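Final Report: Keeping the Plevitus Cell Alive
Team: Xiaoyan Liang, Tianyou Long, Yichen Yu
Advisor: Haiyan Pan
17 July 2025

3. Maintenance and faults

We inherited the cell with a setup guide that ended at "plug in and home the arm." Most of our semester took place after that sentence.

The first fault was the gripper dropping things. Tianyou blamed the software and rewrote it twice. Yichen then tightened the screws on the left finger, and both rewrites were retired. We now check the finger screws every 20 cycles, and there is a log sheet that even Tianyou signs.

The second fault was cable wear. The gripper cable had been tied tight to the arm, so every wrist turn tugged on the plug. We gave it a longer loop and ran 1000 wrist turns overnight. It stopped at 537 with a full disk, having saved a picture of every turn in case we got lonely. The second run finished.

Third, the base. Any bolt that works loose under the column shows up as a tilt at the far end of the arm, so we re-torque the mounting plate before each calibration. Our first calibration skipped this and was 7 mm off, a result we presented to Dr. Pan with great confidence.

3.4 Grip check

For the grip check we picked a watering can. It is light, slippery, and has a spout that finds any error in tool height before we do. 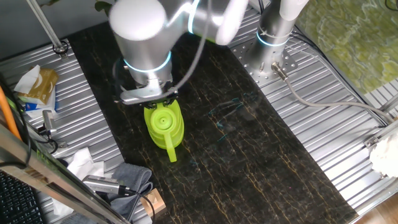
Figure 4. Grip check on the watering can, gripper closed on the top of the can.

The tool height offset is now stored in the Rilta config file. Please do not edit it by hand. Yichen has a backup and will be smug about it.

Still open: a cover for the base connector, and a proper spare set of fingers, due in September.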